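Pre-session checklist, fruit table, Dutthorpe room
Filled in by Zlata Pylypenko, 20 Oct 2019. Comments are mine, so blame me and not Tiago.

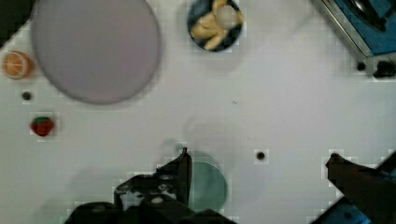 1. Table and surroundings

Table wiped down: OK
I did it twice, there was something sticky near the back edge.

Table holes clear: OK
Please keep looking at these! A strawberry leaf got into one back in May and we spent half a morning wondering why the bolt wouldn't seat.

Walkway taped off: OK, but the tape is lifting by the door. I pressed it down with my shoe and it will be up again by lunch. Yiran has the good tape in her drawer.

Loose cables near the arm: FIXED
One was hanging where I could catch it with my elbow. I clipped it up. If you move the clip, move it back.

2. Stopping the arm

Red stop button, operator side: OK
Pressed it during a slow move, arm stopped, reset fine.

Red stop button, wall side: OK
Same test. You do have to lean on this one a bit. I'm not failing it, but I'd like somebody from Tazi to look at it on their next visit (Lanying, you have the phone number, I don't).

Speed limit set for people nearby: OK
Set to 34 percent. I know it feels slow when you're trying to get through your list, and I know somebody bumps it up after I leave. Please don't. We get better examples at this speed anyway, the moves are smoother and Paraschiva throws fewer of them out.

3. Gripper

Fingers open and close all the way: OK
Opened them wide over the table, closed them, opened them again, no scraping.

Bolts on the fingers: OK
All snug. I use the short key for this, the long one makes it too easy to overdo it.

Grip force: CHANGED
It was still set for the Fomeretti blocks from the last project, which is way too much for a strawberry. I put it down to 18 on the slider and wrote that on the card. Anyone switching back to blocks, change the card too.

4. Wrist camera

Lens clean: OK
Soft cloth only, no sleeves. I saw you, Tiago.

Fingers and work area both in view: OK
I like to have both fingertips showing and plenty of open white table between them before I start. If you can't see the tips you're guessing at the grasp, and then the model learns your guessing.

Camera mount tight: OK
Gave it a wiggle. Nothing moved.

5. Things on the table

Dishes and food within reach: OK
Plate, the navy bowl with the banana pieces, the teal dish, orange slice, strawberry. I moved the arm slowly toward each one before recording and didn't have to stretch for any of them.

Chips or cracks in dishes: OK
Ran a finger around every rim. Anything chipped goes in the bin and gets written on the sheet.

Layout changed between examples: NEEDS WORK
This is my one real gripe. I went back through the last batch and in a long run of them the strawberry had hardly moved. That's no good! If the fruit is always in the same spot, the arm learns the spot. Move the fruit, turn it, swap which dish it goes to. Deloncombe asked for variety in writing, and they do check.

6. Recording

Free disk space: OK
700 GB. Plenty for the session, and I'd still rather you copied things over before you go home.

Test example recorded and played back: OK
I recorded 2 and watched both the whole way through. Pictures and arm positions lined up.

Task sentence typed in before pressing start: REMINDER
Write it the way you'd say it to a person. "Put the strawberry on the plate" is great. "Task 4b again" is what I found in the folder, and I had to watch the whole thing to work out what it was supposed to be.

Bad tries marked: REMINDER
If you drop something, finish the try, mark it as a drop and keep it. If you hit the stop button, mark that too and tell me why in the comment box. I read every one of those.

Left open for next time: wall-side button (Lanying), tape by the door (Yiran), layout changes (everybody, me included).

Cleared to record. Z.P.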